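Home Organizing Evening Class, Session 4 Handout
The Shared Table: Pens, Markers, Tape and Everything Else That Lands There
Notes by Malsha Cassim
10/04/2025

Welcome back, everyone, and thank you for all the drawer stories last week! I enjoyed them so much that we ran over and never got to the part I had promised, so tonight we start with it. Please keep this sheet with the one on kitchen drawers, as we will need both when we get to the hallway unit.

1. What we mean by a shared table

A shared table is any table with a job of its own that also ends up as the place where people put things down. A dining table is the usual one, but it can just as well be a sewing table, a card table or (in my own house, I am sorry to say) the ironing board. In class we have talked mostly about game tables, as Valdemar Vestergaard brought up his mahjong table in the first session and so many of you turned out to have something like it at home.

Felt makes these tables a little special. Small things don't roll far on it, so they tend to stay where they were dropped, and a pen left without its cap can leave a mark that is very hard to get out. So we clear a felt table pens first, before the paper, before the cups, before anything else.

2. The one-tray method

Take one tray with a rim, light inside if you have one, so that dark things show up against it. Set it on the table itself and leave it there while you work — walking back and forth to a shelf is how people lose heart. Then pick up writing tools one at a time, and look at each one before you decide where it goes.
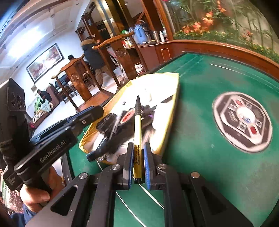
Yellow pen, tip up, with the tray on the felt
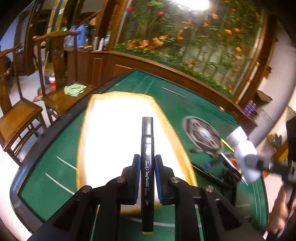 Look for three things as you pick up each pen or marker. Does it have its cap, or does the tip retract? Does it write? (Keep a scrap of paper by your elbow and try it, and please don't trust your memory on this one.) And is it for everyday writing or for art? Art markers should live apart from ballpoints, in their own cup or pouch, or they will be used for grocery lists and be worn flat by Christmas.

Everything that isn't a writing tool can go into the tray for now. Tape, loose paper, odds and ends, all of it. You will sort that part second, sitting down, with something warm to drink if you like.

3. Timing

Give yourself 11 minutes for the pens and 9 for the tray. I know that sounds short! The Bhuiyan worksheet I handed out in September allows a good deal more, but most of you told me you got bogged down in the second half, and a short limit does help you keep moving. If you aren't done when the timer rings, put the tray away as it is and come back to it tomorrow.

4. Caring for the felt afterward

Brush in one direction with a soft, dry brush, starting at the middle and working out toward the rim. Wipe the rim separately with a barely damp cloth. If your table is an automatic one, unplug it before you brush near the center, and keep liquids well away from the buttons.

For ink, blot and don't rub. Try any cleaner on a hidden corner first, and check the booklet that came with your table before you try even that.

For next time

Do one table at home and bring your list of what was on it. Read pages 149 onward in the course binder, up to the part on labels. Valdemar has kindly offered to bring his divided pen box, so we can compare it with the plain tray, and I will bring the spare cups for anyone who still needs one.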